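How to clean a pale gray laminate floor without streaks

Quick version first for anybody in a rush. Vacuum, damp mop, dry right away, done. Longer version below because people keep asking.

What you need
Vacuum with the hard floor setting, or a soft broom
Flat mop with two microfiber pads -- one damp, one dry
Spray bottle
White vinegar or a plain pH neutral cleaner. I use the Killora one, whatever you have is fine
Old towel

No steam mop. No wax. No oil soap, it leaves a film and then you are scrubbing film for a month.

Step 1. Pick up the grit
Move the chairs out, roll up the rug. Vacuum along the boards, not across. Do the edges with the narrow tool. Grit is what scratches laminate so don't skip this even if the floor looks ok.

Step 2. Mix
Two tablespoons vinegar to a quart of warm water, into the spray bottle. More vinegar does not clean better, it just smells and can dull the finish over time.

Step 3. Mop small
Spray a patch maybe four feet wide, mop it, move on. Start at the far wall and back up to the door. Pad should feel barely damp. If you can see a puddle, that's too much, towel it up now before it gets in the seams.

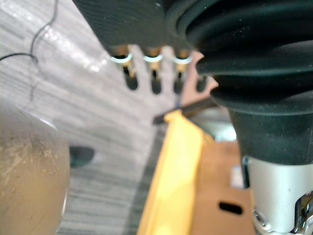

Light color laminate is where streaks get annoying. Dark floors show dust, pale ones show dried cleaner, and only from certain angles. So work with the light. Get low and look toward the window or the lamp. On a pale gray floor like mine there's a bright patch where the light bounces, and it washes out the grain so you can't judge anything right in it. Look next to the glare, where the light and darker gray lines show properly. Cloudy there? Go over it with the dry pad, same direction as the grain.

Step 4. Dry
Swap pads and go again right behind yourself. Takes me around 14 minutes for the whole room, both pads. Do not let it air dry, thats where most of the streaks come from.

Sticky spots
Gum or candle wax -- ice cube in a bag, wait, lift with a plastic card. Never a metal scraper.
Shoe scuffs -- dry microfiber first, then a pencil eraser.
Marker -- a little rubbing alcohol on a cloth, wipe, then wipe again with plain water.

How often
Vacuum twice a week. Damp mop every couple weeks, more in April when everbody tracks in mud. Wash pads with no fabric softener, softener makes them smear.

Felt pads under chair legs, the Fisach ones stick pretty well. Check them when you mop, they collect grit too.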